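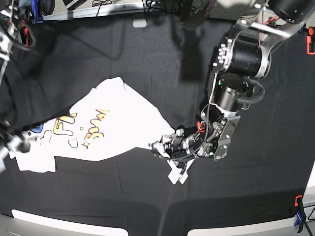 Every few months another landlord announces that the dead department store at the end of the mall will become an "experience." Usually that means climbing walls, bowling or a food hall. I think most of these owners would do better to cut the box into small shops and charge less for them.

Take the Pacheco center in Dundotow. The anchor closed in January and left a two-story space with its own parking lot. The owner has turned down 6 smaller tenants while waiting for one large one. Kathleen Cronin, who leases space for a competing strip across the highway, told me she signed two of those six within weeks. Neither wanted more than 500 square feet.

Owners dislike small leases for reasons I understand. Each one needs its own meter, its own door and its own lawyer's letter. Lenders like a single name they recognize. But a single name is what failed the last time, and the loan papers at Pacheco were written as if it never could.

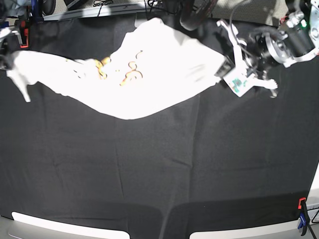
The rents are the other half of the problem. Asking rents in the inside hallway have hardly moved, even with almost 67 percent of the storefronts there dark on a Wednesday afternoon. An owner who drops the rent has to admit the building is worth less. An empty unit lets him put that off – sometimes for years – while the stores still open lose the foot traffic they were promised.

Veta, the shoe repair and alterations shop near the old fountain, pays the same rate it paid when the anchor was open. Sorcha Carroll runs it and has asked for a percentage lease, where rent rises and falls with sales. She was told the center doesn't do those. Hisell, a smaller center 8 miles south, does them for any tenant who will open its books, and its hallway is mostly lit.
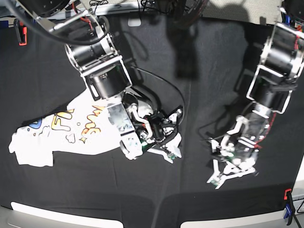
Would small shops bring in as much rent as one anchor did?

Probably less in the first two years, and the owner would spend more on walls and wiring up front. After that the income is spread across many tenants, so one closing doesn't darken a whole wing.

The town has a part in this too. Dundotow still taxes the empty anchor at a reduced rate, which makes waiting cheap. I would end that discount after twelve months and put the money toward permit fees for anyone willing to open a door in that building.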